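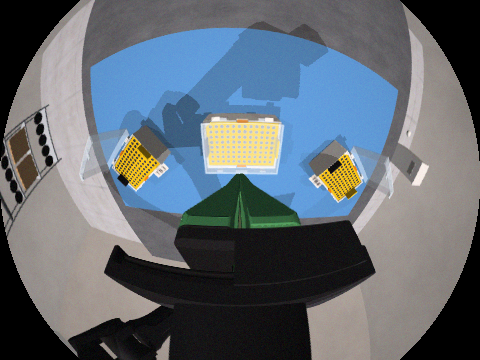

According to one long comment on the project's discussion page, a gripper comparison tells you very little until every gripper has met the same awkward latch from the same starting pose, and the Castik Bench was built on much that idea. It is a simulated test bench for robot grippers, arms and wrist cameras, developed at Nudum and used to try hardware choices before anyone orders parts.

Layout

The standard layout is a blue mat on a dark gray tabletop. A large clear-walled box holding a perforated plate sits in the middle, and two smaller boxes with open transparent lids are turned at opposing angles on either side. All three have orange latches. The wrist view is round and strongly curved, a lovely stress test for any controller that relies on straight edges!

Grippers compared

The first comparison set the two-finger Prolton gripper, with its narrow meeting point, against the broader Baysal design. Each ran 254 trials per task at 200 steps per trial. The Prolton fingers did very well on small latches – a striking result for such a simple shape – while the Baysal pads were steadier when lifting a whole plate. The full release holds 3048 recorded trials across all tasks and arms.

Cameras and controllers

Later versions added a second camera setting with a flatter view. Controllers tuned on the flat view lost accuracy near the rim of the round one, and retraining on 300 mixed trials won most of it back. Shadows of the arm can be switched on or off, and work on softer lighting is still going on.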